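Handgreifer warten: was an den beiden Geräten alles locker wird

Veröffentlicht am 15. Oktober 2024

Seit September betreue ich zwei Handgreifer, mit denen Wäsche gefaltet wird. Zwei Geräte, eines für jede Hand, jedes mit zwei schwarzen Fingern, die über ein Gestänge parallel auf- und zugehen. Wer sie benutzt, führt sie von Hand, die Aufnahmen gehen später in das Training eines Greifarms. Bei mir läuft das Ganze unter dem Namen Prukska, so heißt auch der Ordner mit den Notizen, aus denen dieser Beitrag entstanden ist.

Ich schreibe das hier auf, weil ich zu Beginn nichts Brauchbares gefunden habe. Die Anleitung hört nach dem Zusammenbau auf. Danach wird es aber erst interessant, denn Stoff ist für so ein Gerät eine unangenehme Last. Er wiegt fast nichts, hängt aber immer schief, zieht seitlich an den Fingerspitzen und bringt Fusseln mit.

Zuerst die Gelenke. Jeder Greifer hat vier sichtbare Drehbolzen, zwei pro Seite. Sie sind blank, das Gestänge ist mattschwarz, man sieht also gut, wenn sich ein Bolzen herausarbeitet. Ich habe trotzdem lange nicht hingeschaut. Irgendwann hatte der linke Finger an der Spitze Spiel, und die Finger trafen sich nicht mehr in der Mitte. Bei einem Klotz merkt man das kaum. Bei einer einzelnen Stofflage schon, weil der eine Finger den Stoff vor sich herschiebt, bevor der andere da ist.

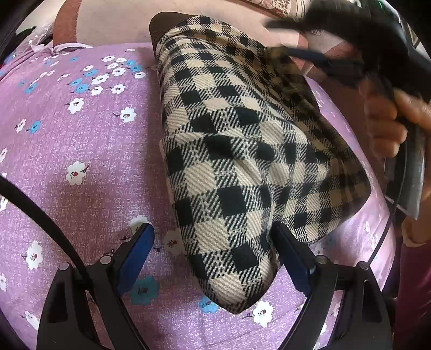

Meine Lösung ist langweilig: Bolzen raus, Bohrung mit einem trockenen Wattestäbchen säubern, Bolzen rein, Sicherung neu setzen. Kein Öl. Ich hatte es am Anfang mit einem Tropfen Feinmechaniköl versucht, und das war ein Fehler. Das Öl bindet die Fusseln zu einem grauen Filz, der sich zwischen die Stege setzt. Außerdem hatte ich danach einen Fleck auf einem hellen Kissenbezug, der bis heute nicht ganz raus ist. Wenn überhaupt, dann nehme ich jetzt etwas Trockenschmierstoff mit PTFE, und davon sehr wenig. Nach dem Auftragen lasse ich das Gerät über Nacht liegen.

Bei einem Bolzen hat auch das nicht geholfen, die Bohrung war ausgeleiert. Ich habe den betroffenen Steg neu gedruckt, mit etwas engerem Maß, und die Bohrung mit der Reibahle von Hand nachgezogen. Maschinell würde ich das nicht machen, der Kunststoff wird warm und schmiert.

Dann die Auflagen an den Fingern. Die blauen Auflagen sind das eigentliche Verschleißteil. Im Neuzustand greifen sie gut, nach einer Weile werden sie speckig. Mit einem feuchten Tuch und etwas Spülmittel bekommt man sie wieder griffig, das geht ein paar Mal gut. Danach muss Ersatz her. Ich bestelle bei Dendbridge im Satz zu 29 Euro, geliefert werden sie mit Klebefolie auf der Rückseite. Die Folie ziehe ich ab und klebe mit dünnflüssigem Kontaktkleber, weil die mitgelieferte bei seitlichem Zug wandert. Man sieht das zuerst an der Unterkante, die steht dann ein kleines Stück über.

Wichtig ist, immer beide Auflagen eines Greifers zu tauschen. Eine neue gegen eine alte ergibt unterschiedliche Reibung, und der Stoff dreht sich beim Anheben in eine Richtung weg. Ich habe das zunächst für einen Fehler im Gestänge gehalten und einen Abend lang an der falschen Stelle gesucht.

Zum Kabel. Es ist dick, schwarz und ziemlich steif, und es liegt ungünstig. Es läuft von der Seite nach unten am linken Gestänge vorbei, und je nachdem, wie man das Gerät hält, liegt es vor oder hinter dem Gelenk. Beides geht, solange es nicht zwischen die Stege gerät. Ich habe zwei Varianten probiert. Mit Kabelbindern war die Führung sauber, aber das Kabel zog bei jeder Drehung der Hand am Stecker. Jetzt sitzt am Griff ein Klettband, und dahinter bleibt eine Schlaufe, etwa eine Handbreit. Das sieht unordentlich aus, hat aber bisher gehalten.

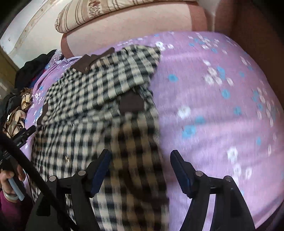

Wer den Stecker schon einmal beschädigt hat, sollte die Zugentlastung gleich mit erneuern. Der Ersatzstecker von Pearce passt mechanisch, die Belegung ist bei meiner Lieferung allerdings gespiegelt gewesen. Also vorher durchmessen. Ich habe das gemacht, zum Glück, und mir einen Zettel in die Dose gelegt.

Nach jedem Eingriff am Gestänge muss die Öffnungsweite neu eingelernt werden. Das Programm dafür heißt Vultau und ist ein kleines Skript ohne Oberfläche. Finger ganz auf, Wert speichern, Finger ganz zu, Wert speichern. Beim rechten Gerät steht der Geber offen zurzeit bei 2.774, das habe ich mir notiert, um Abweichungen zu erkennen. Wandert der Wert von einem Tag auf den anderen deutlich, ist meistens ein Bolzen locker oder eine Auflage verrutscht. Ich schaue inzwischen zuerst auf diesen Wert und greife erst danach zum Schraubendreher.

Geschlossen einlernen bitte ohne Stoff zwischen den Fingern. Klingt selbstverständlich, aber ein einzelner Faden reicht, und die Null stimmt nicht mehr. Ich halte die Finger dafür kurz gegen das Licht.

Zum Prüfen nehme ich ein Hemd. Handtücher sind zu gutmütig, die lassen sich auch mit ausgeleierten Fingern noch packen. Ein Hemd hat Kragen, Manschetten, eine Knopfleiste und dazwischen dünne Flächen. Ich breite es auf dem Bett aus, fasse mit beiden Greifern an, lege eine Seite über und schaue, ob die Kante dort liegen bleibt, wo sie hinsoll. Kariert ist praktisch, weil man am Muster gleich erkennt, ob der Stoff verzogen ist. Auf dem Tisch habe ich es auch versucht. Auf der Matratze gibt der Untergrund nach und die Spitzen kommen besser unter die Kante, auf dem Tisch kratzen sie. Für die Prüfung bleibe ich beim Bett, auch wenn es das leichtere Ziel ist. Vergleichbar muss es sein.

Bei 153 Faltungen seit dem letzten Tausch der Auflagen merke ich am rechten Gerät noch nichts, links lässt der Griff an der Spitze etwas nach. Ich zähle das mit einer Strichliste am Türrahmen, das Skript zählt Abbrüche mit und ist dafür nicht zu gebrauchen.

Was ich inzwischen griffbereit habe: zwei Sätze Auflagen, eine Tüte Bolzen mit Sicherungen, Klettband, Wattestäbchen, einen weichen Pinsel für die Fusseln und einen neu gedruckten Steg pro Seite. Der Pinsel kommt nach jedem Durchgang zum Einsatz, der Rest nur bei Bedarf.

Offen ist noch der Griff. Die Schraube am unteren Ende löst sich beim linken Gerät immer wieder, auch mit Schraubensicherung mittelfest. Ich vermute, dass das Gewinde im Kunststoff durch ist, und werde eine Messingbuchse einschmelzen. Die Buchsen sind bestellt. Wenn das erledigt ist, trage ich die Maße hier nach.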